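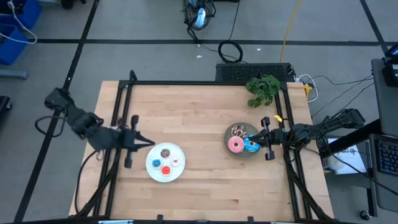
I bought the Garach butcher-block top in September to replace a laminate one that had started to swell at the seams. It is sold as a plain slab and you supply whatever it sits on. Mine took 2 coats of oil before I put any food on it.

The color is light, and the strips vary enough that small marks don't jump out. Plates look good on it, both the white one and the dark gray-green one, and so does a tray's worth of frosted donuts. It is heavy – get help carrying it in.

The finish has some shine. Under ceiling lights you get pale reflections along the surface, and crumbs show up clearly against the wood.

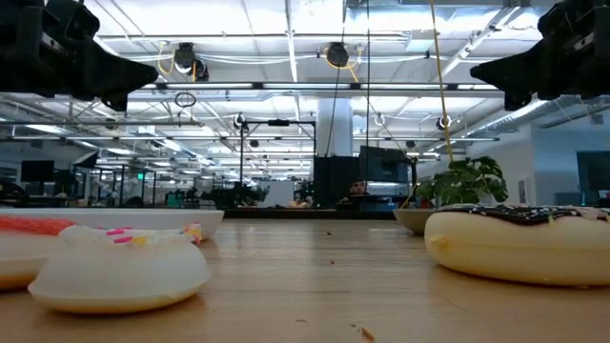

CLEANING AND CARE

Dry crumbs brush off with a hand or a soft cloth. Icing and sprinkles need a damp cloth and a little dish soap. Dark chocolate icing left overnight came off mine the same way, with more rubbing. Garach says to oil it every 12 weeks – I have been using Umenine oil and have no complaints.

The underside came unsanded. At this price it should have been done.

I would buy it again. Four stars.

Filed under: Kitchen > Tables & Worktops

Copyright 2010 Whitlock Home Reviews | Contact | Back to top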